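3.2 Registro de las lesiones de tobillo

Los datos se recogieron en el club Devberg entre los jugadores de fútbol americano del primer equipo. De cada lesión se anotó la fecha, la posición del jugador y los partidos perdidos.
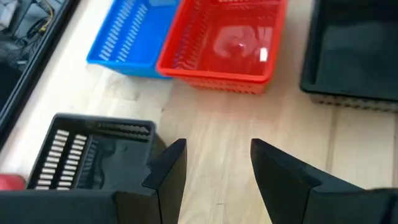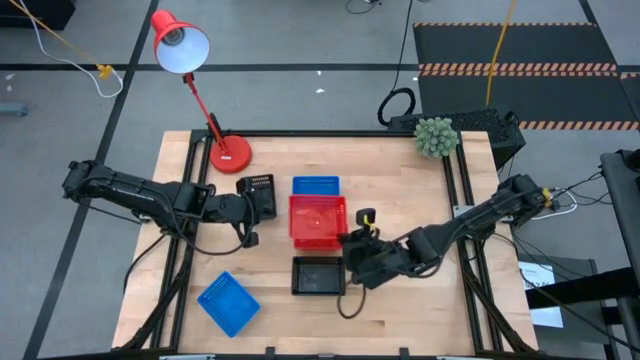 Figura 3. Mesa de madera clara, en dos vistas.

El tiempo de regreso al juego se calculó desde el día de la lesión hasta el primer entrenamiento completo. De los casi 200 episodios revisados, 60 cumplían los criterios de inclusión – en su mayoría esguinces de receptores. Para el ejercicio de equilibrio se utilizó una superficie de madera clara, como la de la Figura 3, colocada en el suelo y sin zapatillas. La prueba se repitió cada viernes durante 12 semanas. Los valores fueron revisados por Ostrowski, y las recaídas se trataron como episodios separados.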